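Nemow Tabletop: comparing two hand controllers on small, awkward objects

A data card for the November collection, kept by Beca Prosser and Arne Brinkmann 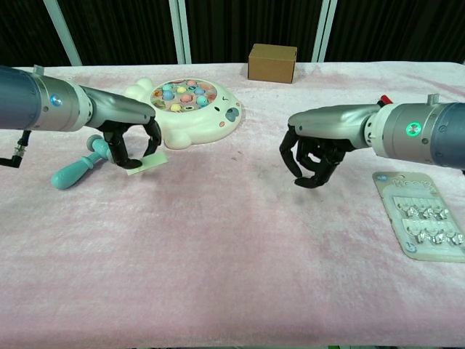 The two-arm bench with the whack-a-mole toy and the teal hammer on the cloth, and a green card held in the left hand.

Welcome, and thank you for taking the time to read this before you download anything! We know that most people go straight for the files (we do it too), but there are a few things about this set that will save you an afternoon if you hear them first.

What this is

Nemow Tabletop is a set of 298 recordings made on one bench with one pair of arms and one pair of multi-fingered hands. The only thing we set out to vary was the controller behind the fingers. Half of the work was done with Orent, which is the position controller our group has used for a long time and is rather fond of, and the other half with Kramer, a newer one by Nazareno Testa that watches motor current and eases off when the fingers meet something. We wanted to know which of the two we would rather live with when the object is thin, light, or an odd shape, and we thought other people with similar hands might like to know as well.

Every recording is from one operator session and is cut to 20 seconds, starting when the operator presses the pedal. We planned for 300 and dropped 2 where the joint log stopped early. Their numbers are simply missing from the index, so please don't write in to say the download is broken.

The objects

We picked things from a toy shop and a stationery drawer, and we leaned toward items that had given us trouble before. There is a toy hammer with a bulbous grip, a white animal-shaped toy with a tray of colored rounds on top, a small closed cardboard box, a thin pale green card, and a blister-pack card with small silver star-shaped pieces on it. Lutz Fuchs argued for plain blocks and was outvoted, although he did get his way on the calibration takes, which are in a folder of their own.

The pink cloth deserves a word. We tried the bare tabletop first, and with the thin cards the fingertips skated about and the hands hit their torque limit far too often. The fuzzy cloth gives a little, so a finger can get down beside an edge. It does make the cards easier to pick up than they would be on a hard surface, and you should keep that in mind if you compare our numbers with yours.

What is in each recording

video.mp4, from a chest-height camera
joints_left.csv and joints_right.csv, with arm and finger positions
current.csv, finger motors only
note.txt, whatever the operator felt like writing down

The notes are uneven. Hauke Hagedorn writes paragraphs and Arne writes "ok" or "no." We left them exactly as they were.

How the two controllers compared

On the hammer and the box there was very little between them, and most of us could not have told you which one was running. The green card is where they part ways. Orent pinches firmly and holds, but it wants the fingertips placed well, and when they are a bit off it bends the card. Kramer is more forgiving about placement and gentler once it has contact, though it can let a card slide slowly when the arm moves fast. Hauke prefers Orent for anything with a handle and Kramer for everything flat, and that is more or less where the rest of us ended up too.

The blister pack was hard for both. The clear plastic throws reflections, and the operators kept misjudging how high it stood above the cloth.

Known problems

The video and the joint logs are synced from the pedal press, and in the earliest recordings the video trails slightly. A script called align.py fixes this, so do run it before you train on anything.

Left and right are named from the camera's side of the table, always. We mixed this up once ourselves and lost a morning to it.

Colors shift a little between sessions. We changed the lights partway through and didn't lock the white balance until Beca noticed.

Use and contact

You are free to use the set for research and teaching. If you publish with it, please mention Nemow Tabletop and the Brostesard lab, and send us a link, because we love to see what people do with it. Corrections go to Beca, and questions on Kramer's settings go to Nazareno, who is happy to share his config files if you ask.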